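Home | Features | Workplace | Kitchens | Storage | Archive | Subscribe
Print this article | E-mail this article

The Self-Serve Counter, Measured
By Zanele Engelbrecht
08/04/2026

A self-serve snack table in an office has a small number of parts: a surface, dry food containers, a vessel for fruit, something to eat from, and a place for waste. Each is cheap compared with the coffee machine, and each is usually bought by a different person in a different month. The result works poorly in ways that are easy to fix once the parts are treated as a single piece of equipment.

For this feature I looked at the snack provision at Cadotel, a design office that moved its breakfast items out of a closed kitchen in June and onto an open table. I also spoke with Rampersad, the supplier that refills it, and read through the restocking log, which runs to 2532 entries. Of those, 1883 concern dry cereal. Fruit, bowls and cleaning make up the remainder.

The surface

Glass is a common choice for open tables because it does not absorb oil or fruit juice and can be wiped with a damp cloth. It has two drawbacks. Crumbs and fingerprints show at a low angle of light, and a hard base set down quickly can chip the edge of the top or mark the coating. A matte laminate hides both but stains over time where fruit is cut.

Rampersad's refill staff wipe glass tops twice per visit, once before moving anything and once after. The first pass removes loose grains, which would otherwise be dragged under the jars and scratch the finish. The cloth is folded and turned between passes. Spray goes on the cloth and never on the table, so that it does not drift onto open food.

Depth matters more than length. Where a table is reached from one side only, food belongs along the back edge and the front should be left clear for filling a bowl. A user needs space to set a bowl down, remove a lid, scoop, and replace the lid. Where that space is missing, the lid ends up on top of the fruit.

Dry food

Cereal and granola keep well in glass, provided that the closure seals. Humidity is the main cause of complaints. Granola takes up moisture from the air and goes from crisp to leathery well before it is unsafe to eat, and users tend to describe this as stale. A screw lid with an intact gasket is enough for a normal office. A loose drop-in lid is not, particularly near a dishwasher or kettle.

Several medium jars perform better than one large one. Each is emptied sooner, so its contents spend less time being opened and closed, and a jar contaminated by a wet spoon can be removed without clearing the table. Even if every jar holds the same product, they should be emptied in turn and washed before refilling. Topping up leaves the oldest cereal at the bottom indefinitely.

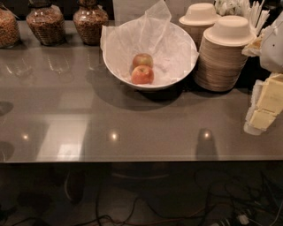 Shape affects use in less obvious ways. A jar that bulges at the middle holds more for its footprint but traps product below the shoulder, where a short scoop will not reach. A textured outer wall gives a better grip and conceals dust from the cereal, at the cost of making the fill level harder to judge from a distance. The Ulier jar range deals with this by leaving a plain vertical strip on one side. The strip is useful only if the jar is put back facing the right way, and the log suggests that it often is not.

Labels should name the product, the allergens and the date of filling. They go on the body of the jar. Lids get swapped, and a label on a lid then describes the wrong food.

Fruit

Apples are the most forgiving fruit for an open table. They tolerate room temperature for days, need no knife or plate, and have a skin that withstands handling. They also release ethylene, and will bring on bananas or pears stored against them. A separate bowl for each is preferable if both are offered.

A wide, shallow bowl is better than a deep one. In a deep bowl the lower fruit carries the weight of the upper layers and bruises where it touches the wall. Lining the bowl with tissue paper reduces impact when fruit is dropped in and keeps it from rolling. The paper must be changed whenever it becomes damp. Rampersad changes it at every refill regardless of condition and discards the old sheet without shaking it out.

The quantity put out should be modest. Cadotel started with a full bowl each morning and threw away the bottom layer most weeks. It now puts out 6 pieces and holds the rest in a refrigerator drawer. Waste fell, and so did the number of apples picked up, inspected and put back.

Bowls and waste

Molded fiber bowls have largely replaced foam and coated paper in this kind of service. They are stiff when dry, stack closely and hold cereal with cold milk for the time it takes to eat it. Performance with hot liquid varies by grade and should be checked on the carton.

Stack height is the usual fault. A tall stack leans, and the user who pulls from it lifts two or three bowls at once, then separates them with fingers on the inner face. Two short stacks are safer than one tall one. If the room is dusty, the bowls should be stored upside down.

Whether used fiber bowls can be composted depends on the local hauler. Many accept them only unlined and free of plastic film. Cadotel's hauler does, and the office keeps a separate bin at the end of the table for bowls and apple cores. The bin was first placed by the door, where it filled with coffee cups.

Cost and upkeep

Over the period covered by the log, the office replaced more than 4 gaskets and no jars. Gaskets are the part most often overlooked at purchase. Some suppliers sell them only with a complete lid, and Sirkholm, which makes a similar line of containers, sells them singly in sealed bags. Buyers should ask before settling on a size.

Scoops need the same attention. One per jar, with a handle long enough to clear the rim, washed daily. Storing the scoop inside the jar is convenient but puts the handle in contact with the food. A small dish beside the jars is the better arrangement, and the dish is washed along with the scoops.

Related articles
Gasket Sizes for Wide-Mouth Jars
Fiber Bowls: Reading the Carton
Refrigerator Drawers for Shared Kitchens
Glass or Laminate: Tabletops After One Year
Where to Put the Compost Bin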